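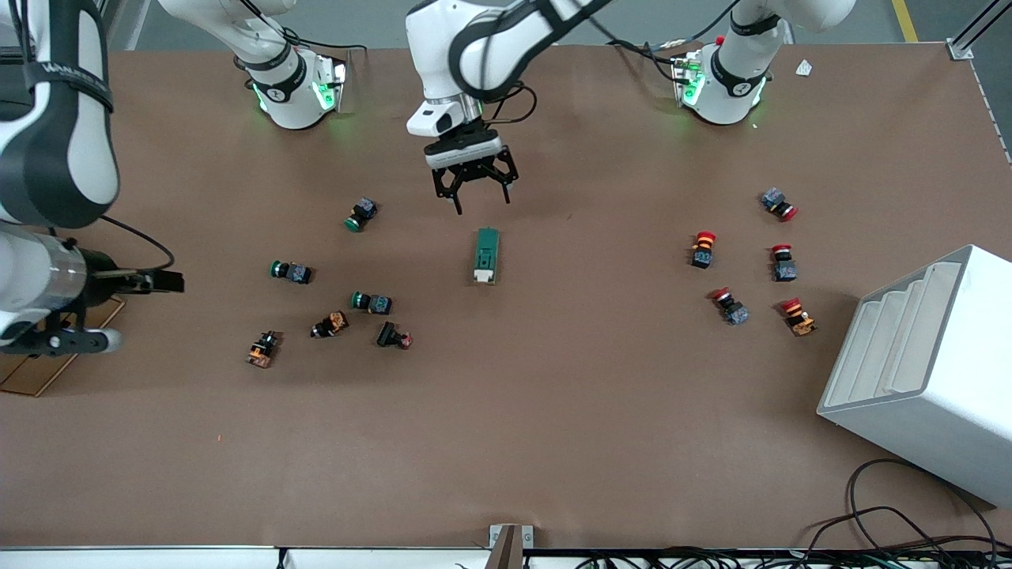 Small parts should be sorted before anyone starts building with them, and the sorting should be treated as a job with its own time on the schedule. I have held this view for years and have mostly lost the argument.

The usual practice in small shops is to tip the parts out on the bench and pick from the pile. Pushbutton switches are a good case. A builder empties a bag of them, spreads them with one hand, and takes the nearest one whenever a panel calls for it. It feels fast. The first panel does go fast, and that is why people keep doing it.

The trouble comes with the second type of part. Two switches can look the same from above and differ underneath, where the contacts are. One is normally open and the other is normally closed. If they are lying together on the same surface, somebody will put the wrong one in. The panel will look right and fail on test, and then a person who costs more per hour than the sorter has to find out why.

I worked for a time at Kerslake, a panel shop with 12 benches. In January we went through the rework tickets for the year before. There were 163 of them. I expected bad crimps to lead the list. Most of the tickets were for a correct part in the wrong place, or a near twin of the correct part in the correct place. The parts themselves were fine.

We bought trays after that. They were plain Hukora trays with dividers, and the whole order came to $1,648. There was some complaint about the price from people who had never asked what an hour of rework cost.

The case against sorting deserves a fair answer. It takes up time, and at the end of it you have nothing you can ship. A customer does not pay for a tidy tray. On a one-off job with a handful of components, laying everything out loose on the table is reasonable. You can see all of it at once, you know what each piece is, and you will be done by lunch. I do it myself at home.

But shops carry the one-off habit into runs of 1,000, where it does not belong. By the middle of a run like that the bench holds leftovers from other jobs, a relay that fell out of its box, and a few switches that were set aside for a reason the day shift did not write down. Each piece has to be picked up, turned over and read. That is sorting too. It is just being done one piece at a time by the person who should be wiring.

I would also argue for bare space. Fonside, where I went next, had a rule that the middle of a bench stayed clear and parts lived along the edges. I thought it was fussy. Within a few weeks I was dropping less and looking for less, and I have kept the rule since.

Etier, the supplier we used at both places, will ship switches bagged by type for a small charge. Pay it. Keep the bags closed until the tray is labeled, and fill one tray before opening the next bag.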